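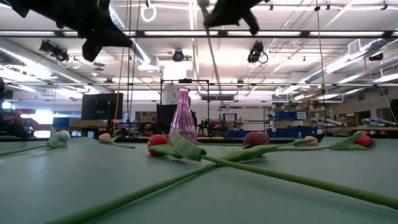
Visit Report: Open Day at the Tokesum Robotics Lab
Intro to Automation, second assignment

I'll admit I picked this visit off the list because it was the closest one to campus. The other choice was the packing plant out at Stastthorpe, and that meant two buses and steel-toed boots I don't own. So in October I went to Tokesum, signed in at the front desk, got a sticker with my name spelled wrong, and spent most of an afternoon watching a robot try to arrange flowers. I had a great time!

Our group was 14 people, mostly students from our section plus a few high schoolers and one very patient dad. The person showing us around was Murali Lobo, who runs the manipulation demos. He talks fast and answers questions before you finish asking them, so some of my notes are half sentences. I've done my best to fill them in.

The demo

The task sounds like nothing. There's a teal-green table with fake tulips lying on it (red ones, pink ones, one a pale bluish white) and a slim pinkish-purple glass vase standing up behind them. The robot has to pick up a tulip and put it in the vase, then do it again with the next one.

I figured this would be the easy warm-up before they showed us something serious. Then Murali asked one of the high schoolers to do it with two pencils held like chopsticks, and we all got the point pretty quickly. The stem wants to roll. The flower head is the heavy end, so if you grab too low the whole thing tips over. The neck of the vase is narrow, and if you push against the rim at an angle the vase slides or falls. The kid got one in after a lot of giggling and then knocked the vase over with the second.

The robot did better than the kid, but not by as much as I expected. On the first run it picked up a red tulip, carried it over very slowly, and missed the opening by a little. It backed off, came in again from a slightly different angle, and the stem dropped in. People clapped! On the second run it grabbed a leaf along with the stem, and the leaf got caught on the rim, and Murali stopped it there. He didn't seem embarrassed at all. He said the leaves are the part they argue over most at lunch, because a leaf can hide exactly the bit of stem you want to grab.

How it learns the task

This was the section of the visit I took the most notes on. Nobody wrote out a list of positions for the arm to move through, the way we did in our lab exercise with the blocks. A person drives the robot through the job over and over, and all of those runs are saved and used to train the controller. For the tulips they had 3188 saved runs at the time of our visit. Murali said the first 200 got them to the point where the arm would reach for a flower and close on it most of the time, and everything after that has gone into the vase part.

I asked if they throw away the runs where the person messes up. He said no, they tag them and keep them, and the ones where the operator fumbles and then recovers are some of the most useful, because the robot is going to fumble too. I hadn't thought of that. In our own project we deleted every bad run on day one — kind of wish we hadn't.

They also move the flowers between runs. If the red tulip is always to the left of the vase, the robot learns "go left" and not "go to the tulip." The team calls a full reshuffle of the table a Tustar, after an old board game somebody used to play, and I heard at least three people use the word with a straight face.

The room itself

It's a big, bright space with a high white ceiling, and a lot is going on up there: overhead rails running across the whole width, silver ductwork, cameras mounted to look down at the work areas. There's a white robot arm over a bench farther back that I kept staring at, and shelving with blue bins on it. It's messier than I pictured a robotics lab being, which made me feel better about ours.

I liked that people were working the whole time we were there. It didn't feel like a show put on for visitors.

Trying it ourselves

Toward the end we each got a turn driving. You get a few minutes of practice and then one timed try. Mine took 57 seconds and ended with a pink tulip in the vase, leaning badly but in. The hardest thing for me was depth. I was sure I was right above the opening and I was well in front of it. The patient dad was the best in the group by a mile. He ties fishing flies.

What I want to use from this

Our team project (the Namboodiri sorter, named after the street our apartment is on) has been stuck for a couple of weeks because the gripper keeps pinching the soft parts crooked. After this visit I'm going to suggest we do two things. First, quit putting the parts in the same spots every time we collect data. Second, keep the failed grabs and label them.

I also want to try slowing way down right before contact, like the tulip robot did. We've been running at one speed the whole way, mostly because it was less code.

One thing I forgot to ask is how long one operator can drive before they get sloppy. My hands were tired after just the practice, so I've emailed Murali and will add his answer to the final version if he writes back before the deadline.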